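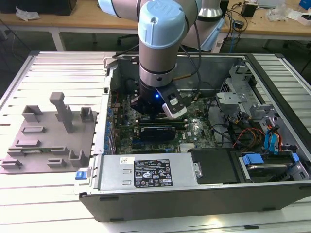 4.3 Unplanned stops during memory module removal

The most serious fault in our tests happened in the disassembly of desktop computers, and we describe it in detail as it was not found by our own safety checks. The task of the arm is to take hold of a memory module, pull it straight up from the motherboard and put it in the fixture beside the case (Figure 4). In the May trials at the Rullutbridge site, the arm stopped in the middle of the pull on a Thursday afternoon and reported a protective stop. The operator cleared the message and continued the program. The arm then repeated the pull from a wrong start height, and the gripper pressed on the board with more force than we allow.

Figure 4. Robot arm with gripper over the open computer case, fixture plate at left.

We first suspected the force limit, but the logs did not support this. The cause was in our program, which we call Turnden. After a protective stop, it kept the last target position and did not read the real position of the arm again. The difference was up to 10 mm, and this is enough to damage a socket. Two boards were broken in this way before we stopped the trials.

The same error could also be dangerous for a person. An operator who reaches into the case to free a module expects that the arm will move up first - with the old program it could move down. Severino Arroyo repeated the stop on the test bench at Cuesta and confirmed this behavior.

We made two changes. The program now reads the joint positions after every stop, and it can continue only after the arm was moved up to a safe height by hand. The fault did not appear again in the next 3000 pulls, but all of them were done with cases of one type.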